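Speaker notes - Interior door hardware: latch wear, handle return and what the maintenance log can tell you
Malte Fuchs, Clellance building maintenance group

Slide 1 - Title
Introduce self. Say that the talk covers interior lever sets only. Fire doors and exterior doors have their own rules and are out of scope. Questions at the end, except on terms.

Slide 2 - Where the numbers come from
The log covers 1,475 interior doors at the Trotano and Hattar sites. Every call-out gets one line: door number, reported fault, fault found, part used, minutes on site. Reported fault and found fault are separate columns. Stress this, as slide 5 depends on it.
The log was started in February. Earlier records were on paper and are left out.

Slide 3 - Terms
Backset: distance from the edge of the door to the center of the spindle hole.
Backplate: the plate behind the lever. A long plate covers old holes and spreads the load over more of the door face. A round rose does neither.
Spindle: the square bar that joins the two levers through the latch case.
Follower: the part inside the case that the spindle turns.
Return spring: brings the lever back to level. It may sit in the case, behind the plate, or both.
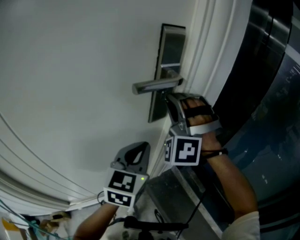
Slide 4 - What the return spring has to do
A lever is heavier on one side than a knob is, so gravity works on it all day. If the only spring is in the latch case, that spring carries the lever as well as the follower. It gets tired sooner. The first sign is a lever that rests a few degrees low. The latch still works at this stage and few people report it.
Sprung plates take the weight off the case. They cost more per set. At our sites the case is the part that takes longest to change, so compare the full job and leave the part price for a later slide.
Pause here. Someone usually asks about knobs. Short answer: we have very few left.

Slide 5 - Reported fault against fault found
460 call-outs in the period. The most common report was "handle loose." In 123 of those the handle was sound and the fault was in the strike: the door had dropped, the bolt was rubbing, and people were pulling harder to make up for it.
Fix the hinge screws first. Then check the gap at the top of the door. Then look at the lever.
Do not pack the strike to hide a dropped door - it comes back as a second call-out.
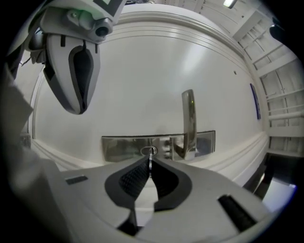
Lever and metal plate on a white paneled door.

Slide 6 - Inspection routine
Takes about 2 minutes per door.
Press the lever fully and let it go. Note where it stops.
Hold the plate and try to rock it. Any play, tighten the through-bolts before the wood screws.
Close the door slowly and listen for the bolt touching the strike early.
Check the set screw on the underside of the lever neck, where there is one.
Enter the result in Handodix before moving on. Results typed up at the end of a shift had more gaps in the door number column.

Slide 7 - Lubrication
Dry graphite or a light dry film in the latch case. No heavy oil. It holds dust, and the follower starts to drag by the next heating season. Wipe the bolt face and leave the strike alone.

Slide 8 - Open points
Spring life by traffic level: we have no door counters, so the log cannot answer this.
Hattar has two makes of case with the same backset and different follower sizes. Spindles get swapped by mistake. Labels are on order.
Handout has the log column headings. Take questions.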